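**Faden: Mein Wasserkocher und der Kalk** 🧵

1/ Seit ich in Norkia wohne, habe ich sehr hartes Wasser. In meiner alten Wohnung in Clallby habe ich den Kocher vielleicht zweimal im Jahr entkalkt. Jetzt muss ich es jeden Monat machen. Ich schreibe hier auf, wie ich das mache, weil mich drei Leute gefragt haben.

2/ Zuerst zum Gerät. Es ist ein ganz normaler schwarzer Wasserkocher aus Kunststoff. Ich habe ihn im Oktober gebraucht gekauft, für 16 Euro, auf dem Flohmarkt in Pronthorpe. Eine Anleitung war nicht dabei. Alles, was ich weiß, habe ich selber ausprobiert.

3/ Woran merke ich, dass es Zeit ist? Der Tee bekommt oben eine dünne Haut, wie ein Film. Und der Kocher wird lauter. Früher dachte ich, er geht kaputt. Es war nur die Kalkschicht auf dem Boden.

4/ Ich nehme Zitronensäure als Pulver. Zwei Esslöffel auf einen Liter kaltes Wasser. Wichtig: kalt! Ich habe am Anfang die Säure in kochendes Wasser gegeben. Das schäumt stark, und es bildet sich ein weißer Belag, der noch schlechter weggeht als der Kalk.

5/ Essig geht auch, aber ich mag den Geruch nicht. Er bleibt bei mir zwei Tage in der Küche, und der erste Kaffee schmeckt nach Salat.

6/ Dann stehen lassen. Bei mir reichen 42 Minuten. Diese Zahl ist kein Geheimnis, so lange dauert der Podcast, den ich dabei höre. 😊 Wenn es danach noch Flecken gibt, lasse ich die Lösung eine Viertelstunde länger drin.

7/ Danach ausgießen und zweimal mit klarem Wasser spülen. Dann einmal Wasser aufkochen und dieses Wasser wegschütten. Ich gieße es in die Spüle, langsam, damit der Abfluss nicht zu heiß wird (das hat mir der Vermieter so gesagt, ich weiß nicht, ob es stimmt).

8/ Den Ausguss vergesse ich oft. Dort setzt sich der Kalk auch fest, und die kleinen Stücke fallen dann in die Tasse. Ich nehme eine alte Zahnbürste und ein bisschen von der Lösung. Vorher immer den Stecker ziehen!

9/ Das Sichtfenster ist mein schwierigster Teil. Von außen ist es in einer Minute gewischt, von innen kommt man mit der Hand fast nicht hin. Ich wickle ein Tuch um einen Kochlöffel und gehe damit von oben hinein, sehr vorsichtig, denn das Fenster ist durchsichtig und ich will keine Kratzer.

10/ Jemand hat gefragt, ob man das Gehäuse auch mit Zitronensäure putzen kann. Ich mache das nicht. Außen nehme ich nur ein feuchtes Tuch mit einem Tropfen Spülmittel. Auf Schwarz sieht man leider jeden Fingerabdruck, besonders am Deckel, weil er glänzt.

11/ Also, das ist er:
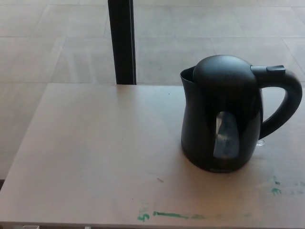 *Mein Kocher auf dem hellen Tisch. Neben dem Fuß glänzt noch ein kleiner Tropfen.*

12/ Noch ein Wort zur Menge. Ich koche seit ein paar Wochen nur so viel, wie ich wirklich trinke. Für meine große Tasse sind das 400 ml. Früher habe ich immer voll gemacht und den Rest stehen lassen, und das Wasser, das stundenlang im Kocher steht, macht ja auch wieder Kalk.

13/ Einen Filter habe ich auch probiert, die Kanne von Chin. Der Tee war besser, das gebe ich zu. Aber die Kartuschen sind mir auf die Dauer zu teuer, und im Kühlschrank war kein Platz mehr für die Milch.

14/ Frage an euch: Wie bekommt ihr das Scharnier vom Deckel sauber? Dort ist bei mir eine dünne weiße Linie, seit Wochen, und die Zahnbürste ist zu dick. Zahnstocher habe ich versucht, zwei sind abgebrochen.

15/ Nachtrag: Bitte nicht Backpulver und Säure zusammen hineingeben, das hat jemand in den Antworten empfohlen. Die beiden neutralisieren sich zum großen Teil, und am Ende hat man viel Schaum und immer noch Kalk. Nächste Entkalkung bei mir ist am Sonntag, dann probiere ich den Tipp mit der Pfeifenputzer-Bürste.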